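Stokwood Schools Alumni Assoc. - Hall of Honor group, minutes 7/2/22 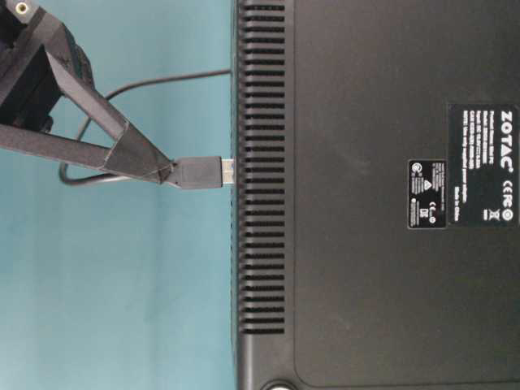
Started late, room was locked. Present: Krystyna Zawadzka (chair), Dale, Marcy, Pruitt, Lorraine taking notes. Absent: Coach Hanlon, sent his votes in by email. June minutes OK'd with one fix, the Skendmont game was a home game, not away.

**Old business**

- Plaque for the gym lobby. Krawczyk quote came in at 2,570 for the bronze one with the raised letters. Includes mounting, doesn't include taking the old one down. Dale thinks the district will take the old one down for free if we ask before school starts. Dale to ask.
- Old plaque has two names spelled wrong. Families have been told it gets fixed on the new one. Marcy has the corrected list, Krystyna wants every name checked against the yearbooks first and not just the list.
- Yearbooks: still missing 1951 and 1964. Library has a 1964 but can't lend it, Lorraine can go look.

**Nominations**

53 forms in. Some are the same person sent in by different people, Pruitt merged those and we're down to 36 names. He handed out a sheet. Second page was upside down on most copies.

Long talk about the residence rule. Bylaws say "graduate of Stokwood High." Two of the nominees left before senior year to enlist and got their diplomas later from the Army. Pruitt says count them. Marcy worried about where it stops, last time we bent it we had calls for a month. Krystyna read the rule out loud, it says nothing either way about when or how the diploma came. Motion by Pruitt to count service diplomas the same as any other. Second, Dale. Passed 4-0, Coach Hanlon's email didn't cover it.

Marcy asked that the rule be rewritten so we don't do this again next year. Pruitt to draft something short.

Nominees who have passed away: we need a family contact for each before anything goes in the paper. Last year one family found out from the paper and they were right to be upset. Lorraine has started a list, about half done.

Bios. Keep to one page. Several came in at four or five pages and one is handwritten, very nice but hard to read. Krystyna will type that one up. Everybody else gets a note asking them to trim. Please keep the military service, the family and the teaching years, cut the travel.

**September dinner**

- Zoltwood Hall is holding the date, wants the deposit soon. Krystyna to send it.
- Chicken or the pasta. Same as last year, no fish.
- Tickets same price as last year. Dale wanted to go up a dollar, no second.
- Band boosters asked if students could play during the meal. Yes. Somebody has to tell them it's dinner music and not the fight song, or at least fight song only at the end.
- Program printing, Marcy getting prices. Needs final names by the last week of August or we pay rush.
- Slide show. Families send photos, we scan them. Please write names on the BACK and in pencil. Had a few last year come in with pen right thru to the front.
- Parking: the side lot is being repaved, use the church lot. Dale to call the church.

**Other**

Website still lists the old mailing address. Pruitt says he sent the change in twice, will send agian.

Lorraine asked about storage for the letter jackets people keep donating. They are in her spare room now. Table it, but not forever she says.

Scholarship question from Marcy, does the leftover dinner money go there or to the plaque. Plaque first this year, anything past that to scholarship. Agreed, no vote needed.

**To do**

| Who | What |
|---|---|
| Dale | district re old plaque, church re parking |
| Marcy | name check, printing prices |
| Pruitt | bylaw draft, website address |
| Lorraine | 1964 yearbook, family contacts |
| Krystyna | hall deposit, type up handwritten bio, trim notes |

Voting on the class at next meeting, bring your sheet. Adjourned.

L.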